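Can a robot strip a PC yet? (or do any proper bench job)

hulthorpe_bench
We do refurbs at a little place in Lerkstead, mostly office towers, and I keep being told the boring half of my job is about to vanish. 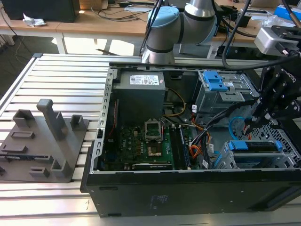 I can have the processor, memory and drives out of a Dell in 7 minutes, chatting the whole time. The fiddly bit is always the cables, they flop everywhere! Is anyone seeing a machine cope with that?

joubert77
Depends what you call coping. Blue drive latches, yes, I'd trust an arm with those. Same place every time on the same model. Give it 2 years and I reckon you'll only be doing the odd ones.

prelteveo
Two years my foot. I've got 6 different makes on my shelf right now and every one has its clips somewhere else. And a bent socket pin is a dead board, so who's paying for that?

joubert77
People bend pins as well mate. I've done it (twice in one week, once).

hulthorpe_bench
Ha, same. I'd happily hand over side panels and drives and keep the sockets for myself. Cleaning off old paste too, I quite like that bit.

prelteveo
Fine, but then you're stood there waiting for it. Wake me when one can empty my dishwasher without chipping the mugs.

joubert77
Mine can't even hoover round a chair leg, so I'll give you that one.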